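Subject: Re: [plorkance-house] delicates, mesh bags, and the laundry bin question
Date: 8 Aug 2024
To: plorkance-house list

Quick one before I have to run, sorry for the bits and pieces. Replying inline where I can, and the rest at the bottom.

> Hi all, new on the list, moved into the Mugo building last month. Two
> questions. First, I washed a mesh top with everything else and it came
> out with a pulled thread as long as my hand. Is there a trick or do
> people just hand wash? Second, does anyone sort before it goes in the
> basket, or after? We have one bin in the kitchen because that is where
> the machine is and by the end of the week it is a solid lump. I spend
> longer digging in it than washing. Also is the spin on the Lestach
> machines really as hard as it sounds? Thanks and sorry if this has been
> covered, the archive search gave me 89 results and most were about
> parking.

Welcome! It has been covered but not well, and yes the archive is mostly parking.

> Is there a trick or do people just hand wash?

Bit of both. What wrecks mesh is hooks and zippers. Bra hooks worst of all, then those little metal zipper pulls on hoodies, then velcro. Velcro maybe should be first. If the mesh thing goes in with only t-shirts and pillowcases it mostly survives. So close every zipper, fasten every hook, fold velcro onto itself, and put the mesh in a wash bag anyway. The bag should be bigger than you think. I bought the small ones first and the stuff came out in a tight wad with the soap still in it.

On the pulled thread: don't cut it. Lay the top flat, stretch it gently across the pull in both directions, and a good part of the loop goes back in by itself. Whatever is left, poke it thru to the inside with a blunt needle. Took me most of an evening on a curtain once but you can't find the spot now unless I show you.

> does anyone sort before it goes in the basket, or after?

Before, if there's any way to do it. I know, one bin. We had one bin for years and I'm not going to pretend we sort like grownups now. But what we changed was the light stuff. Anything thin or with holes in it goes in last, on top, or it gets hung on the door handle until wash day. Down at the bottom it winds itself around a jeans button and then you pull on it, which is how you get your pulled thread. I'd bet yours happened before the machine ever touched it.

So when you empty the bin, lift from the top, one thing at a time. Bunch it up in your hand and lift it straight up. Don't drag it over the side.

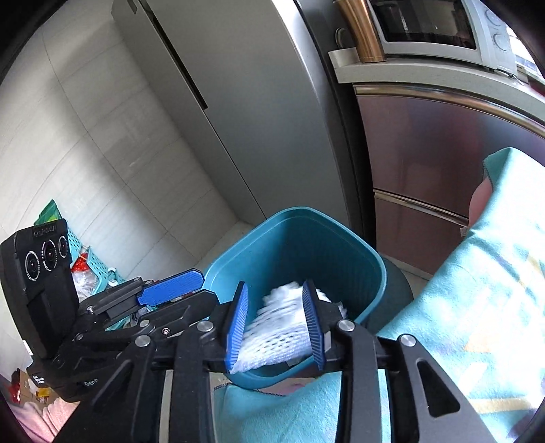 The other thing is the bin itself. Wicker looks nice and is murder on anything knitted or open weave, every broken end is a hook. We had a wicker one and I still find little snags in the good tablecloth from it. Smooth plastic with a thick rolled edge is what you want. Ugly maybe, but you can wipe it out, and if somebody throws in a wet dishcloth it doesn't go moldy from underneath. Run your hand around the rim before you buy it. If your skin catches on the molding line so will a sleeve. You can take a molding line down with fine sandpaper, 2000 grit to finish if you have it, then wipe the dust out properly. I did mine in the yard.

Get one deep enough for a load but not two. Depth is what makes the lump. Ours was so deep that whatever was at the bottom had been there since October, I am not exaggerating, there was a Halloween napkin.

> is the spin on the Lestach machines really as hard as it sounds?

Depends which one you've got. The older ones with the dial, yes, and the "delicate" setting on ours still ends in a full spin unless you turn it off seperately. It's the button under the dial, press till the light goes out. The newer ones I don't know, someone in the other stairwell would have to say. Without the spin your stuff comes out dripping so have a towel ready. Roll the mesh up in it, lean on it, unroll, hang it up. Don't wring it. Wringing is how you get the wavy hem that never goes flat again.

Drying: over a rack not on a line, and no pegs on the mesh part. Pegs leave dents and if it's windy they leave worse. If it has to be pegged then peg it at a seam. Ruffles you can just pull out with your fingers while it's still damp, they dry more or less how you leave them. No iron. If you must, cool iron with a cotton cloth in between, and test a corner where it won't show, I've melted a laundry bag that way and had to scrape the iron with a wooden spoon.

Soap: less. Whatever the cap says, half of it. The water in this building is soft and the extra just stays in the cloth and makes white things gray. White mesh goes gray faster than anything else I own. If it already has, soak it overnight in a bucket of lukewarm water with a spoon of oxygen powder, not chlorine, chlorine turns some of the synthetics yellow and then that's that. Rinse it till the water stops feeling slippery.

Kitchen laundry in general, since you said the machine is in there. Same here. Things I'd tell my past self:

Don't keep the bin near the stove. Everything smells like onions, even things you haven't worn yet somehow.

Next to the fridge is fine but leave a gap so you can get a broom in. Crumbs and lint end up along the bottom of the fridge and make a sort of felt.

Keep dish towels out of the main bin. Own bag, own wash, hot. They have grease on them and it gets onto the thin stuff.

Check pockets when the clothes go IN the bin, not when they come out. By wash day you're in a hurry. I washed a train ticket to Prerow that way and it was the return half.

Wash bags: zip them and tuck the zipper pull under the elastic flap. If there's no flap a rubber band does it. An open bag is worse than none as it grabs everything else by the teeth.

If people want to go in on wash bags together there's an order form going around again, same shop as last time. 11 in a pack, mixed sizes, three of them are the big ones. We'd need two households per pack I think, I can't use 11 bags and neither can anyone. I have one household already besides us. Write to me off list please, not here, last time the thread went to 13 messages of "me too" and the moderators got cross.

Also still have the old wicker basket if someone wants it for firewood or toys or whatever. Not clothes!! It's down by the bikes with a note on it. Lid is fine, one handle is coming loose. Free, just take it, no need to ask.

Somebody also asked last week about getting candle wax out of a lace runner and I said I'd look for the instructions. Found them, they're on paper, will type them up when I get a minute. Short version is freezer first, then crack it off, then brown paper. Don't go at it with a knife.

Ok I have to go, the machine downstairs is booked and I'm late for my slot. If the pull on your top won't go back in, leave the top in my mailbox in a bag with your door number and I'll have a go at it, I have the right needles and I sort of like doing them.

--
plorkance-house mailing list
To leave the list, send a blank message with "unsubscribe" in the subject line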